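Dranemby Revises Returns Packaging Standard for Spare Parts Shipments

Dranemby, a regional distributor of plumbing and heating spare parts, will put a revised packaging standard into effect in August. The standard applies to all parts returned by trade customers under warranty or as unused stock. It replaces the earlier guideline, which left the choice of packaging to the sender.

Under the new standard, returned parts must be shipped in a single-wall carton with a printed return slip on the outside. Loose fill is no longer accepted. Threaded parts must have end caps fitted, and valves must be sent in the closed position. Parts that have held heating fluid must be drained and bagged before packing -- a second bag is required for pump heads.

The standard covers 2339 part numbers in the current catalog. A further 619 part numbers, mainly seals and gaskets, are exempt and can be returned in a padded envelope. 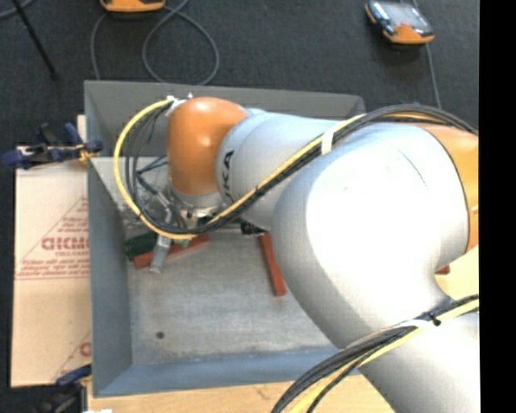
Grigore Ene said the old guideline had caused most of the disputes over credit notes, as damage in transit could not be told apart from damage on site. He added that the closed-valve rule would be checked on receipt from the first day, and that a carton with a missing slip would be held for ten working days before being sent back at the customer's cost.

The text was drafted with Ustex, which supplies the cartons and end caps. Test shipments were made over two routes, with 100 cartons on each. Cartons packed to the new standard were compared with cartons packed under the old guideline, using the same part mix and the same carrier.

"The carton grade stayed the same," said Ruxandra Sârbu. "The changes are in the fill, the caps and the position of the slip."

Customers with open return numbers may use the old guideline until those numbers expire. Return numbers issued from August onward fall under the new standard. Customers who hold stock at the Pană depot should use the depot's own return slip, form 2078, which has a separate field for the shelf code.

Printed copies of the standard are available at all trade counters and are included with each order of cartons.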